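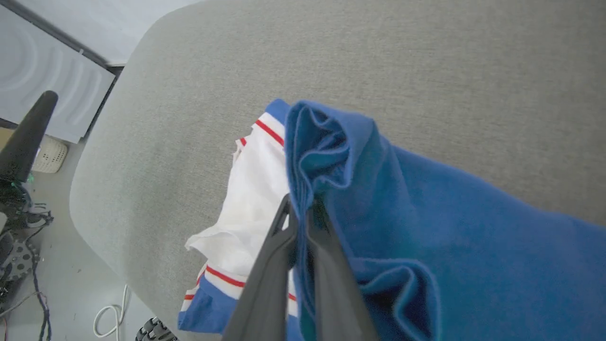 Blue fabric and a white garment with striped trim.

Textile Sorter and Folder, part time
Dernuro Garment Reuse, Stitska site

Dernuro receives used clothing and household textiles and prepares them for resale. We are hiring for the folding line, early shift, starting in July.

Duties
Empty incoming bags onto the padded table and separate garments from flat goods.
Check seams, hems, cuffs and trim. Set aside anything with open stitching.
Keep white items with colored trim apart from solid colors at every stage.
Fold to the sizes on the station chart. Turn curled hems flat before the first fold.
Bundle, label and shelve. A full shift is normally over 400 pieces per person.
Enter reject codes in the Tenditz stock program at the end of each batch.

Requirements
Able to stand for most of a shift and lift a full bag to table height.
Good color vision. Shades of blue are graded separately and a short matching test is part of the interview.
Able to read fiber content labels in English.
Previous laundry, alterations or retail stockroom work is useful. Training is given at the station during the first 5 shifts.

Terms
Shifts run from 6:30 a.m. to 11:30 a.m. The contract is for 52 weeks and may be renewed. Gloves, apron and dust masks are supplied. Parking is behind the building, entrance from Vahidi Road.

How to apply
Send a one-page work history and the shifts you can cover to the Stitska site office, quoting reference 3480. Paper applications may be left at the front counter before noon. Applicants selected for interview will fold a mixed batch at the table under normal line conditions. Time spent on the test batch is paid.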